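# Adopt-a-Species Program: Frequently Asked Questions

Tudose Wildlife Sanctuary

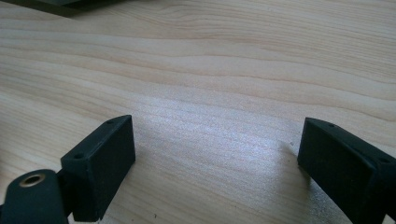
*Page last changed: Jun 14, 2018*

## About the program

**What does an adoption pay for?**

Adoption fees go to the feeding, housing and veterinary care of the species you choose. Any amount left over at the end of the financial year is moved to the Alline Wetland breeding project, where the sanctuary raises southern corroboree frogs and Australasian bitterns for release.

**Do I become the owner or keeper of an animal?**

No. Adoption is symbolic. All animals remain in the care of the sanctuary, and adopters have no say in decisions about transfer, breeding or treatment.

**Which species can I adopt?**

Adoptions are open for the following:

- Tasmanian devil
- Brush-tailed rock-wallaby
- Southern corroboree frog
- Australasian bittern

The red panda is closed to new adopters until further notice. Existing red panda adoptions will be honoured until they expire.

**How many people take part?**

At the last count there were 1202 current adopters, of whom 76 were schools or community groups.

## Fees and renewals

**How long does an adoption last?**

Twelve months from the day payment is received. A renewal notice is sent by post or email four weeks before the end date.

**Can I pay in instalments?**

Individual adoptions must be paid in full. Schools may pay in two instalments, the second falling due in August.

**May I cancel and receive a refund?**

A full refund is available within 14 days, provided the adopter's pack has not been posted. After that time fees are not refundable, but an adoption may be transferred once to another person. Please write to the Adoptions Office with both names and the adoption number.

## Visiting

**Does my adoption include entry?**

One single-day entry pass is included with each individual adoption. Group adoptions include four. Passes are not valid for the evening tours at Flonditz Gully.

**Can I meet or touch the animal I have adopted?**

The sanctuary does not offer contact visits. Adopters may attend the keeper talks, which are free with entry – times are posted at the Verkau Gate each morning and may change in hot weather.

**What happens if an animal dies or is moved?**

Adoptions are made at species level and continue unchanged. Where the sanctuary no longer holds the species, adopters will be asked to choose another.

## Contact

**Whom should I contact?**

General enquiries about individual adoptions: Faith Shirima, Adoptions Office, extension 2877.

School and group adoptions: Rosalind Ridgeway, Education Programs, through the main switchboard.

Please quote your adoption number in all correspondence. Replies may take up to 10 working days during school holidays.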